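Diary: September, week two on the allotment

Up before six and down at the Illwood plots by half past, because the forecast had rain coming in from the west by dinner time. It was still grey when I unlocked the gate. Heavy dew, cobwebs all over the fence, and a fox going along the far path in no hurry at all.

I started with the potatoes. There were two rows left, both maincrop, and the tops had died back a fortnight ago, so they should have had time to set their skins. The first row came up clean. The second had slug damage at the bottom end, where the ground stays wet, and I put the worst ones straight in a bucket to be used this week. Weighed the lot on the old spring scale in the shed: 89 pounds for the whole bed over the season. Last year I had more from the same ground, but last year it had muck on it and this year it only had compost. I have written that on the inside of the shed door as well, where I will see it in the spring.

The ground under the second row is poor. It was hard on top and sticky a spade down. I forked it over roughly and left it in lumps for the frost to deal with. I did think about sowing rye on it and I still might, there is half a bag from the Andville seed shop on the shelf, but it needs to go in soon and my back had had enough for one morning.

Stopped at nine for tea and a cheese sandwich. The flask is not what it was. It keeps tea hot for two hours at most now, and the lid has started to drip.

After that, beans. The runners are nearly over. I picked what was fit to eat, which filled the small basket, and left the biggest pods on the last four poles to dry for seed. They want to be brown and papery before I take them in. If the wet weather sets in I will cut the whole stems and hang them up in the shed, though last time I did that the mice found them.

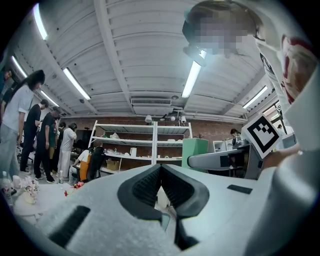
Martin Flatov
Plot holder and newsletter diarist

The onions have been drying on the rack for 18 days and I think they are done. The necks are thin and dry and the skins rustle. I went through them one at a time and took out anything soft or thick in the neck. The reds have not done well. Most are no bigger than a golf ball, and I blame the dry spell in June, when I was away and they went without water. The brown ones are good and I will grow them again. I strung up as many as I had twine for and put the others in nets.

I had a go at the compost next. The left-hand bay is finished and can be used, so I took the front boards off and sieved three barrows of it on to the empty pea bed. It was full of worms. There were also eggshells that looked just as they did the day they went in, two plant labels and a teaspoon I had been missing since Easter. The right-hand bay is too wet. I turned it with the fork and mixed in torn cardboard and some of the dead bean leaves. It smelt a bit better when I had finished than when I began.

The squash are slow. There are five on the plants worth having, and the largest has turned the right colour on the side that gets the sun. I put a slate under each one to keep it off the soil and took off some of the leaves to let the light in. They will have to be in before the first frost. That came in the second week of October last year, and it caught me out.

The rain arrived at twenty past eleven, earlier than forecast. I got the tools under cover and sat in the doorway with the seed list. I want to order the garlic this week. Montecinos was the variety that kept best over the winter, and I was still using it in April, so I will have that again and not bother with the other one. It needs to be in the ground by the end of October. Broad beans after that, if the bed is ready.

The water butt was almost empty this morning and had a good few inches in it by the time I left. The gutter leaks at the joint again. I pushed some putty into it in the spring and it has come away, so it wants a new bracket and a proper seal.

Walked home with the potatoes in the barrow, which was a mistake on the hill. Had potatoes and runner beans for dinner with a bit of ham. The slug-damaged ones were fine once they had been cut about.

To do before next week: order garlic, buy twine, sow the rye if it stays dry for a morning, look at the gutter, bring the spare flask down from the loft.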